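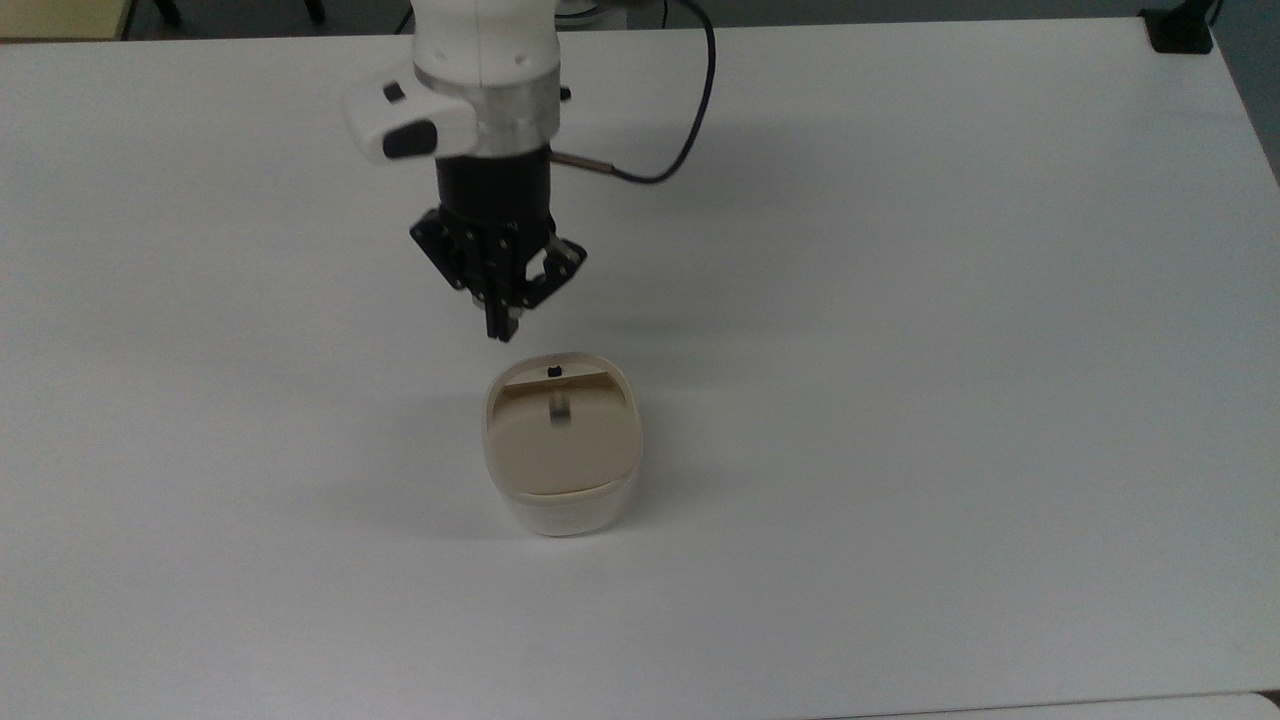
The Hurton Box Set – all 12 episodes on 2 discs

Okay, so I've been wanting to put this one up in the shop for ages, and now the cartons are in my hallway and I can finally do it! If you missed Hurton when it streamed (it was only up for a short while, and then it vanished without so much as a notice), this is the whole series from Jinmont, uncut, with the original opening titles back where they belong.

For anyone coming in cold: it's a slow-burn science fiction story about a freight crew who pick up a distress call from a ship that hasn't been launched yet. I know how that sounds. Give it until the third episode. I had it on while folding laundry the first time and by the end of the hour I was standing there holding the same towel.
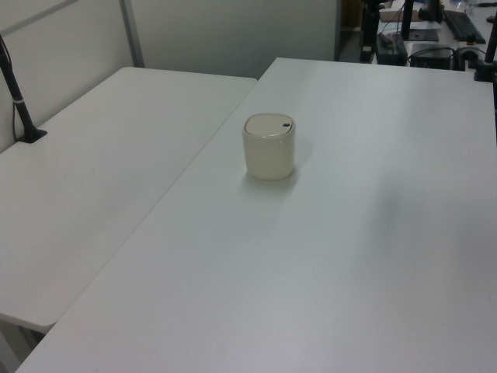

Photo: Lamisi Nutsugah

What you get

All 12 episodes, plus the long version of the finale, which runs a good bit slower and which I like better. My brother doesn't, and we've stopped discussing it.

There's a commentary on the pilot, a short making-of about the Wustlow station sets, and a booklet with an episode guide. The booklet has a typo on the page for "Sarpong" (they've put the writer's credit under the wrong episode). I wrote to Jinmont in April and they said it'll be fixed if there's another printing, so if you're the type who collects the mistakes – well, now's your chance.

Total running time is 816 minutes with the extras. English subtitles on everything, including the commentary, and I wish more sets did that.

How it looks

Much better than the stream did! The corridor scenes used to go all blocky whenever the lights dropped, and on disc you can make out faces again. Sound is stereo only. I've played it on my old living room setup and on headphones and was happy both ways, but if you've got speakers all over the ceiling you may feel a little let down.

Don't read the back of the case if you haven't watched it before. I mean it, the second paragraph gives away who answered the call.

Price and shipping

$40, shipping included anywhere in the US. I pack these myself in stiff mailers, and if yours turns up with a cracked case, send me a photo and I'll mail you a new case. Discs are region-free. For orders outside the US, write to me first so I can look up the postage.

I don't have a digital copy to sell you, sorry – I get asked this a lot and the rights are tangled up somewhere.

Page updated May 24, 2018. In stock.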